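Go to the Meeting, Even If You Lose the Vote

June 2019

I have been to 63 town council meetings in Morkthorpe, and I would happily sit through 63 more.

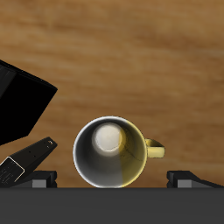
People tell me local politics is dull. They should have been there the night Sawsan Kassab stood up with a petition of over 1000 names and asked, very politely, why the Vestergaard Street bus had been dropped from the budget. Two council members changed their minds on the spot! The motion still failed, but what an evening.

I love that a person with no title and a folded sheet of notes can make an elected official stop and think. Try getting that from a cable news panel. Speakers get two minutes each, and you'd be amazed how much fits in two minutes when someone really cares. The bus comes up again in November, and I'll be in the second row.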